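Chapter 8
Snails Under Water

I came to pond snails by accident. I was meant to be looking for newts, at a scruffy little pond called Hurneo on the far side of the Vetberg reserve, and I'd had no luck with newts at all. What I did have was a net full of blanket weed, and when I picked through it I kept finding snails: tall ones, flat coiled ones, and a tiny brown one that shut its door in my face. I hadn't known that any snail had a door. I went home, looked it up, and never really went back to the newts (sorry, newts).

If you've worked through the last chapter you'll already know your way around a land snail, with its slime, its four tentacles and its eyes up on stalks. A good deal of that carries over, and I won't repeat it. But most pond snails have only two tentacles, with the eyes sitting at the bottom of them, and once you've noticed that it changes the whole look of the face. They seem to be peering at you from under the brim of a hat.

By the end of the chapter you should be able to:

– tell a left-handed shell from a right-handed one without having to think too hard
– say whether a snail breathes with a lung or a gill, and what that means for where it can live
– recognise the egg masses of the commoner kinds
– put most adult pond snails into the right family, if not always down to species

The last one takes practice. Don't be put off if your first few tries are wrong. Mine were, and I've got the notebooks to prove it!
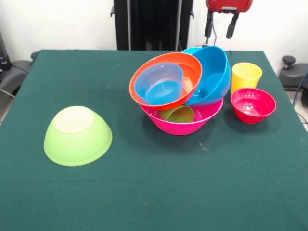
8.1 Which hand is it?

Start here, before you try anything else. Hold an empty shell with the point at the top and the opening facing you. If the opening is on the right, the shell is right-handed, or dextral. If it's on the left, it's left-handed, or sinistral. Those are the only two words of Latin I'm going to insist on in this section, and you can write R and L in your notes if you prefer.

The great pond snail, Lymnaea stagnalis, is right-handed. It's the big one with the long sharp spire, and it's probably the snail you've seen gliding along upside down just beneath the surface. Bladder snails look a bit like a small, glossy, rather squashed version of it, and they're left-handed. So a quick glance at the opening will separate two animals that beginners muddle up all the time.

Ramshorns are harder. Their shells coil flat, like a rolled-up belt, and there isn't an obvious point to hold at the top. They count as left-handed, but you need to look at the animal's insides to be sure of it, and I'd much rather you left those where they are. A flat coil is quite enough to go on.

Mei-kuen Fang, who taught me most of what I know about shells, used to put a mixed handful in front of new students and have them sort the lot by hand before she'd let anyone open a key. I thought this was rather strict. Then I tried running a beginners' day without it, and by lunch we had bladder snails in every single pile. I now do it her way.

8.2 Coming up for air

Pond snails fall into two camps, and it's all to do with breathing.

The first camp has a lung. Their ancestors lived on land and went back to the water, and they kept the lung when they moved. The great pond snail belongs here, and so do the ramshorns and the bladder snails. They can take in some oxygen through the skin, but many of them also visit the surface, open a small breathing hole and fill up. It's well worth sitting still by a pond on a warm evening to watch for this. The hole opens, there's a pause, it closes, and down goes the snail.

The second camp has a gill, and never has to come up at all. They also have the door I mentioned, which is properly called an operculum. It's a hard plate carried on the back of the foot, and when the snail pulls itself in, the plate fits across the opening. The common Bithynia is the one you're most likely to meet (that was my rude little brown snail at Hurneo). River snails are in the same camp, and they give birth to live young with shells already on, which I still find astonishing.

You can work out quite a lot from this. Gilled snails depend on the oxygen in the water, so a stagnant, smelly ditch in high summer is a hard place for them. A snail with a lung can put up with it for longer. If a ditch that used to hold both camps now holds only the lunged kinds, I'd want to know what had happened to the water.

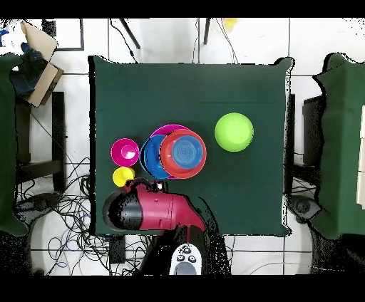 Ramshorns have another trick up their sleeves. The great ramshorn carries haemoglobin in its blood, the same red stuff we have in ours, and it helps the animal manage where oxygen is short. Now and then you'll find one without the usual dark pigment in its skin, and then the red shows through and the whole creature looks like a boiled sweet. Pet shops sell them as red ramshorns. Please don't tip shop snails into a wild pond, however pretty they are – we'll come back to that when we get to newcomers.

8.3 Eggs, and where to find them

From March onwards, turn over a floating leaf and have a look at the underside. Pond snail eggs come wrapped in clear jelly, and the shape of the jelly is a very good clue. Great pond snails lay a long, curved sausage. Ramshorns lay a flat, roundish pad, stuck down tight. With a hand lens you can see the young snails slowly turning inside their capsules, and if you're anything like me that's the rest of your morning gone.

Put the leaf back the same way up, and in the same pond.

Most of the records I use in this chapter come from the Vetberg log, which Mirko Gentile has kept going through wet years and dry ones. It stands at 4,000 entries for water snails, and 1,000 of those are from the Marras ditches alone. That tells you more about how easy it is to park at Marras than it does about the snails! Bear it in mind whenever you see a map with a thick cluster of dots on it. Somebody had to stand there with a net, and people like standing near their cars.

Before you go on

Find any still water you're allowed to visit, and spend half an hour just looking from the bank, no net. Write down where the snails are: on the weed, on the mud, at the surface, or on the stems. Note whether any of them come up for air. Keep the page safe, as you'll need it for the keys in 8.4.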